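2월 셀 운영 및 정비 진행 보고

과제: Stadau 소형 집기 셀 정비·안정화
수신: Entwistle 과제관리 담당
작성: Prasham 현장정비팀

1. 요약

지난 보고에서 "다음 달이면 안정화 단계에 들어간다"고 썼습니다. 그 문장은 그 전 보고에도 있었고, 이번에는 빼기로 했습니다. 대신 한 달 동안 손댄 것과 손대지 못한 것을 적습니다.

셀은 돌아가고 있습니다. 이번 달 계획한 집기 시험 600회는 모두 마쳤고, 그중 106회가 재시도로 기록되었습니다. 재시도의 상당수는 그리퍼 원점이 틀어져 있던 첫 주에 몰려 있습니다. 원점이 틀어진 줄 모르고 물체 인식 쪽을 이틀 동안 뒤진 것은 저희 팀의 판단이었고, 그 시간은 인건비 항목에 정직하게 들어가 있습니다.

2. 그리퍼 정비

손가락 두 개짜리 그리퍼는 구조가 단순해서 고장 날 데가 없다는 말을 도입 때 들었습니다. 고장은 나지 않았습니다. 다만 왼쪽 손가락을 잡아 주는 브래킷의 볼트가 조금씩 풀려서 닫힘 위치가 날마다 달라졌습니다. 아침에는 잘 잡고 오후에는 못 잡으니 한동안 조명 탓, 온도 탓, 점심 탓을 했습니다.

조치는 다음과 같습니다. 볼트를 전부 빼서 나사산을 닦고 풀림 방지제를 발라 다시 조였습니다. 손가락 두 개는 새것으로 교체하고, 닫힘 원점을 다시 잡은 뒤 제어기에 저장했습니다. 저장이라고 굳이 적는 까닭은 처음 잡은 원점을 저장하지 않고 전원을 내렸기 때문입니다. 볼트에는 페인트펜으로 표시선을 그어 두었고 매일 아침 8시 점검표에 확인란을 추가했습니다.

닫힘 힘도 다시 맞췄습니다. 기본값은 금속 부품용이라 과일에는 과했고, 초기 설정으로 시험한 과일 몇 개는 소모품 항목으로 처리했습니다. 지금은 사과와 오렌지에 같은 값을 쓰고 있습니다. 크기가 다른 과일마다 값을 따로 두자는 의견도 있었으나 관리할 표가 하나 더 생기는 일이라 보류했습니다.

3. 케이블과 배선

손목으로 가는 케이블은 여유를 넉넉하게 두고 고리 모양으로 늘어뜨렸습니다. 짧게 묶어 보기 좋게 정리했던 지난달에는 손목이 돌 때마다 커넥터가 당겨져 통신이 끊겼습니다. 견학 오신 분들께는 예전 쪽이 반응이 좋았습니다. 끊김 기록은 배선을 바꾼 뒤로 나오지 않았습니다만, 한 달치 기록만으로 해결되었다고 쓰지는 않겠습니다.

커넥터는 여분을 2개 확보했습니다. 주문은 4개를 넣었는데 나머지는 아직 오는 중이라고 합니다.

4. 작업대 시험

시험 품목은 바구니, 그릇, 과일로 구성했습니다. 그릇은 테두리가 두껍고 깊이가 있어서 손가락이 들어갈 각도가 넓지 않습니다. 평평한 쟁반에서는 문제없던 경로가 그릇 앞에서는 테두리를 먼저 건드리곤 해서, 접근 높이를 20밀리미터 올리고 마지막 구간의 속도를 낮췄습니다. 회당 시간은 늘었고 테두리 접촉은 줄었습니다. 둘 다 좋아지는 설정이 있는지는 더 찾아보고 있습니다.
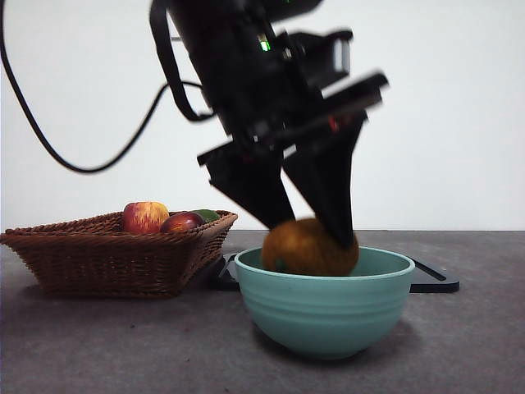 Fistix는 초안을 읽고 이렇게 회신해 왔습니다. 속도를 낮춰서 얻은 결과를 개선이라고 부르려면 원래 속도로 되돌렸을 때의 수치도 같이 실어야 하고, 손가락을 새것으로 바꾼 시점과 접근 높이를 바꾼 시점이 겹쳐 있으니 무엇이 효과를 냈는지 이 보고서만으로는 알 수 없다는 것입니다. 점검표에 확인란을 늘리는 것은 좋으나 칸이 늘수록 안 보고 체크하는 손도 빨라진다는 말도 덧붙였습니다.

앞의 두 가지는 맞는 지적이라 그대로 받았습니다. 다음 달에는 손가락과 힘 설정을 고정하고 접근 높이와 속도를 하나씩만 바꿔 가며 다시 시험합니다. 세 번째 지적에 대해서는 점검표를 확인해 보았고, 출근 전 시각에 체크된 칸이 하나 있었습니다. 담당자와 이야기했습니다.

5. 예산 집행

손가락 교체품, 커넥터, 풀림 방지제, 시험용 과일을 소모품으로 집행했습니다. 과일은 영수증이 동네 마트 것이라 지난 정산 때 질의를 받았는데, 이번에는 품목별로 시험 일지 번호를 적어 붙였습니다. 사과가 오렌지보다 많은 것은 할인 때문입니다.

외부 교정 비용은 쓰지 않았습니다. 내부에서 잡은 원점으로 충분한지 한 달 더 보고 결정하려 하며, 해당 금액은 이월을 요청드립니다.

6. 남은 문제와 요청

비상정지 후 복귀 절차가 여전히 깁니다. 설명서대로 하면 암을 대기 자세로 보낸 다음 그리퍼 원점을 다시 확인해야 하는데, 현장에서는 순서를 바꿔 하는 사람이 있고 그때마다 경고가 뜹니다. 절차서를 한 장으로 줄여 셀 옆에 붙일 예정입니다. 기존 절차서도 붙어 있기는 한데 글씨가 작고 앞에 공구함이 놓여 있습니다.

예비 그리퍼 한 조의 구매 승인을 다시 요청드립니다. 지금은 그리퍼를 분해하면 셀 전체가 서고, 이번 달 정지 시간의 대부분이 여기서 나왔습니다. 견적서는 지난번 것과 같으며 유효기간만 갱신했습니다. 승인이 3월을 넘기면 견적을 한 번 더 받아야 합니다.

첨부: 시험 일지, 점검표 사본, 예비 그리퍼 견적서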